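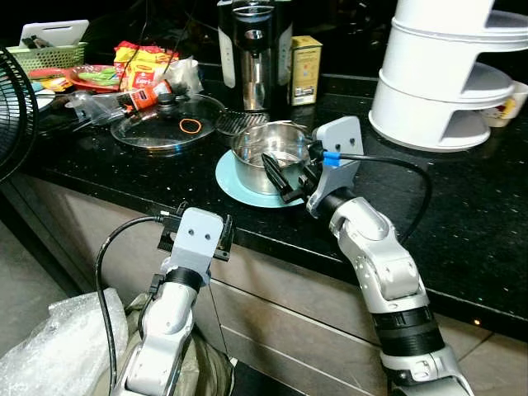 Two arms, one small saucepan, and a whole lot of counter clutter to work around.

So my kitchen conversation with Tanvir Munshi, which started as a gripe about dishes back in February, has now turned into a whole blog post. Sorry in advance, it's a long one!

If you've read this blog for a while you know I hate putting pots away. Washing them I can live with. I put on a podcast, I get my hands warm, fine. But then you have to pick each thing up, find the lid that goes with it, move the four other things that are in the way, and put it somewhere that makes sense, and by then the podcast is over and I'm cranky. Tanvir works with robots for a living and I've been asking him for years when one of them is going to do this for me. He always says "depends what you mean by this," which drives me up the wall.

Look at that saucepan up top, though, because I think it finally made me understand his answer. The right-hand gripper has it by the rim. The handle is off to the right, behind the gripper, and when I saw that my first thought was, well, why not just grab the handle? That's what it's for! Tanvir's view is that a long thin handle is a pain when you've only got two flat fingers. You hold the pan way out at one end, the weight is all at the other end, and it wants to twist. Grab the rim and you're closer to the heavy part. Of course then a finger is inside the pan, and I wouldn't love that if there was soup in it.

The other thing is the saucer underneath. I put pans on saucers all the time and never give it a thought. But if you're a machine you have to decide whether the saucer is part of the pan, or part of the counter, or its own thing that has to go somewhere else. I asked my neighbor Fanni Kocsis what she'd do if I told her "put the pan away" and she said "I'd ask you where you keep your saucers." Right, okay, so she went straight to two jobs without blinking.

And then there's everything else on that counter. I love that it looks like a real kitchen (it looks like MY kitchen, minus the fan). There's a glass lid lying flat with a rubber band on top of it, and a plastic bottle on its side leaning across the lid. So suppose the lid needs to go on the pan. First the bottle has to move, and bottles roll. Then what about the rubber band? I'd pick it up and stick it on my wrist. A robot would have to know that a rubber band is a thing worth keeping, that it doesn't belong under a lid, and that it's floppy and won't come up the same way a bottle does. Glass is no picnic either, from what Tanvir says, as cameras tend to look straight through it. Lids with a nice black knob are at least kind to grippers. Small mercies.

I have more faith in the crumpled plastic bag staying exactly where it is until the end of time. Mine does.

Now, the shop floor people will tell you all this was solved ages ago, and in their world I sort of believe them. My cousin Zsolt Rácz is at Hustex, where they have arms that move the same part from the same tray to the same slot all day long, and he says they're wonderful and very boring. I asked if one could come do my dishes and he laughed for quite a while. His take is that the arm isn't the hard part at all. They bolt everything down, they light it the same way day and night, and if a tray is 2 millimeters off somebody gets a phone call. I'm off by more than 2 millimeters on where I keep the entire kettle.

Benedito Honorato, who some of you know from the comments, thinks I'm being too gloomy. He figures chores will come one at a time. A machine that does pans on your counter and nothing else, then one that does pans and cups, and so on. He'd pay for the first one. I told him I'd want it to get through a full sink in under 60 minutes and not break anything I got from my grandmother, and he said I don't meet that standard myself. Rude! (True.)

Where have I landed? I think picking things up is further along than I expected. Two arms are a smart idea too, because so many kitchen jobs are hold-this-while-you-do-that. Pan in one hand, lid in the other. Scraping, drying, opening a stubborn jar. What I don't see yet is the bit in between, the part where you glance at a messy counter and just know that the snack packets stay, the bottle goes, and the cutting board is fine standing up in its basket. I do that half asleep at 80 different spots around the house before my coffee kicks in.

Tanvir says to ask him again in a couple of years. Botond Antal, who fixes washing machines over in Rodley and has opinions, says the dishwasher was the kitchen robot all along and we all got spoiled. I've been chewing on that one. My dishwasher can't load itself, though, and it has never once put a pan back in the cupboard.

Tell me in the comments which chore you'd hand over first. I'm sticking with pots, but if enough of you say fitted sheets I may change my vote. Next post is back to the garden, I promise, the beans are getting out of hand.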